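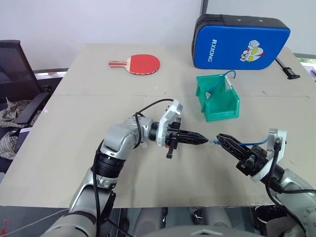
Ticket: Kiritz two-arm kit, cable handling add-on
Status: reopened (again)
Opened by: Johannes Ndlovu, Burken

Thursday, March 1, 2018
Right gripper lets go of thin cable when the left one pulls. The add-on page promises "confident handling of soft goods." The cable seems more confident.

Kiritz support: Please restart the controller.
Restarted. It now drops the cable faster.

Kiritz support: Please set right grip force to 7 and left pull speed to 25.
Done. Held for 2 runs, then slipped on the third. Manual says up to 2,000 cycles between adjustments, so we're a little short.

Kiritz support: Is finger pad profile set to "rigid"?
It is. That's how it shipped. Switching to "flexible" and rerunning.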